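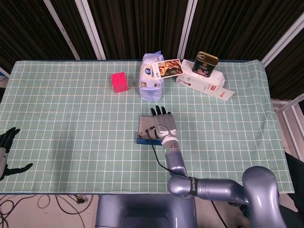 How do you buy a robot? (And can you afford lunch afterwards?)

You have saved up your pocket money. You have looked under the sofa cushions. You now have enough for a robot, or so you think, because the advert said so in very large numbers. Adverts are good at large numbers. The small numbers are further down, and they are the ones that get you.

Let's pretend you run a little workshop called Zadton. Zadton wants a robot to tidy and wipe its tables. Everyone at Zadton agrees that this is a splendid idea, mainly because everyone at Zadton is fed up with wiping tables.

What are you paying for?

A robot with two arms sounds like one thing. To the person paying, it is a long list. The arms are on it. So are the hands, which are often sold separately, a bit like batteries for a toy, only far more annoying. A hand with fingers has lots of tiny moving parts inside, and it can cost more than you'd expect for something that can't even play the recorder.

Then come the cables. Power has to get in and messages have to go back and forth, so there are cables. Nobody has ever asked for cables for their birthday, but leave them off the list and your robot is a very heavy coat stand.

After that you need a table, and things to put on it. A robot learning to tidy has to practise on ordinary stuff: boxes, tins, packets, a cloth, a sponge. This is the cheap bit. Grown-ups love the cheap bit and will spend a whole meeting on it.

Doing the sums

Budgets are usually made in real money, but real money is dull, so we shall use buttons. Zadton has saved 1053 buttons. The robot, with hands, costs 900. Hooray! That leaves 153.

Cables, a table and the practice things come to 126 buttons. Now there are 27 left. Slightly less hooray.

Next, Anel Msimang, who looks after the money, asks what happens when a finger breaks. Spare fingers are 8 buttons each. She buys two, and Zadton has 11 buttons to its name. The lessons on how to use the robot cost 50.

Oh dear.

So what can Zadton do?

It could wait and save up. This is sensible and everybody hates it. It could hire a robot for a few months and send it back, the way you might borrow a library book, except that the library book doesn't need a van. Or it could buy a robot with one arm now and add the second one later. Before choosing that, you'd want to ask whether the second arm will fit. Miklós Borbély once bought a shelf without asking that sort of question. He now has a shelf in his garage.

Questions to ask before you hand over the buttons

What job will it do, and how often?
Can it pick up something soft, like a cloth, as well as something hard, like a tin?
Who mends it, and how far away do they live?
How much floor does it need?
Who will be in charge of it when it isn't working?

That last one is the hardest. Write down a name. "Everyone" is not a name.

Some words to know

Budget: a plan for money, made before you spend it. If you make it afterwards it is called an explanation.
Spare part: a piece you keep in a drawer until something breaks, at which point you forget which drawer.
Quote: a piece of paper from a shop saying what it will charge. Ask for more than one.

Try it yourself

Pick a job at home that you would like a robot to do. Make a list of everything it would need, including the boring things, and give each one a price in buttons. Then show your list to someone else and ask what you've forgotten. They will be delighted to tell you.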